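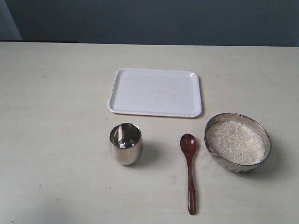 Scooping rice, part 4

Most of the last fortnight went on the gripper end of the arm. The shoulder and elbow have been left alone. Purkach (the arm; the name was on the box the first servos came in) can reach any point on the bench I need, but until this month it could not hold a tool at a repeatable angle. A spoon has to stay level from bowl to cup, so that had to be sorted out before anything else.

The old bracket was a printed part and it flexed. With a spoon gripped at the far end of its handle, a small amount of flex at the bracket is a large amount at the bowl of the spoon. I replaced it with a black angular link held by two bolts. Soledad Bautista, who has the next bench along in the Dasia workshop, cut it for me on Tuesday evening and told me to stop using washers as shims. The washers are gone.

The task is unchanged from part 3: pick up the spoon, take rice from the steel bowl, tip it into the cup, put the spoon down. Dry rice only. The tray sits behind the other items and is not used in this task yet. It is the target for part 5, where the pour has to be spread out.

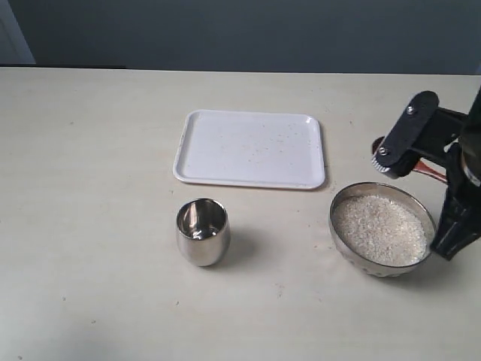 Spoon in the gripper, over by the bowl.

Control is still Cirkley, my own motion script, running on the old laptop. Each recorded run is 900 steps. I trimmed that down from a longer version in which the arm spent a good part of the time waiting at the home position. The full set so far is 456 runs, of which 13 had to be thrown out because the wrist encoder dropped readings. The fault was a crimp on the signal wire. I have redone it and added a cable tie to take the strain.

Things changed since part 3:

Gripper closing force is down. The previous setting rotated the handle as the fingers shut.

Approach to the bowl now comes from the right. The rim is wide and slightly flared, and the old path clipped it.

The tipping move is slower for the first half and normal speed after that. Rice tends to leave the spoon all at once if the angle changes quickly.

The main fault left is scoop depth. The script assumes a fixed rice level, so it digs well when the bowl is full and skims when it is not. For now I top the bowl up by hand between runs. Quezada, the load cell board I started in April, should give a usable contact reading at the wrist, but the amplifier is noisy whenever the elbow motor is under load. I have moved its ground and will test it again before fitting it.

Bracket drawing and the current script are in the usual folder. The bolt holes in the drawing are slightly oversize, so close them up if you are cutting one.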